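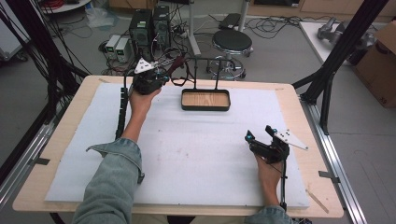 the bench as of this morning, foam on

Bench surface: foam sheet or bare wood?
Posted in Workbenches & Shop Furniture

plankton_steve wrote:
Light wood top, big white foam sheet over most of it, dark tape down the left and right sides. I like it. Things don't skate around, and the top underneath stays nice. My question is what people use long term, because mine has picked up some pinkish smudges left of center and I can't shift them. Tried dish soap. Tried a damp rag. Tried ignoring them, which worked best.

Foam came from Veltard, 14 dollars a sheet. The top cost a good deal more, so you see my thinking.

gluepot40 wrote:
You bought a nice wood top and then covered it with packing material. My grandmother did this with her sofa.

Bare wood, two coats of oil, done. It gets dents. It's a bench.

plankton_steve wrote:
Your grandmother's sofa is probably still in great shape.

mrs_mitre wrote:
Foam here too, going on 3 years. Pink on white is usually dye from something, and once it's in the foam it lives there. Flip the sheet. When the other side goes pink, buy another sheet. I have never managed to clean one and I have a whole shelf of products that claim otherwise.

More worried about your tape, to be frank. What is it? The dark stuff I used left a gummy stripe on my table that took most of December to get off.

plankton_steve wrote:
Whatever was in the drawer. I haven't lifted it to look, and now I don't want to.

offcut_annie wrote:
Lift it now. It gets worse with every month you don't.

Also, the tray. Black rim, wood-grain bottom, sitting right in the middle behind the foam. Is that a proper one or a tea tray? I keep losing small parts and I'm at the stage of considering a muffin tin.

plankton_steve wrote:
Jusau, the small size. It's fine. Parts still get lost, just in a smaller area.

gluepot40 wrote:
Can we talk about the computer towers on the floor? Two of them, right behind a workbench. Every bit of dust in that room is on its way there as we speak.

plankton_steve wrote:
It's a clean bench. I don't sand in here.

gluepot40 wrote:
Everybody says that.

mrs_mitre wrote:
He's right about the floor, annoyingly. Even without sanding. Get them up on a shelf or a little rolling stand. And while you're down there, the cables on the left post could use some hook and loop ties. I bought a roll of 800 from Trerance by mistake, thinking it was 80, and I'm happy to mail you a lifetime supply.

offcut_annie wrote:
I disagree on ties. They turn one tangle into a tidy tangle, and then you need the cable in the middle of it. Clip-on channel along the post, lid on, forget about it. Karpenko sells it in black, and it would match your frame.

mrs_mitre wrote:
Channel is for people who know where their cables are going to be next week.

plankton_steve wrote:
Lifted a corner of the tape. There is a stripe. What did you use to get yours off?

mrs_mitre wrote:
Cooking oil and a plastic scraper. Leave the oil on overnight, and try it on the underside first in case it stains.

gluepot40 wrote:
If you're oiling it anyway, do the whole top.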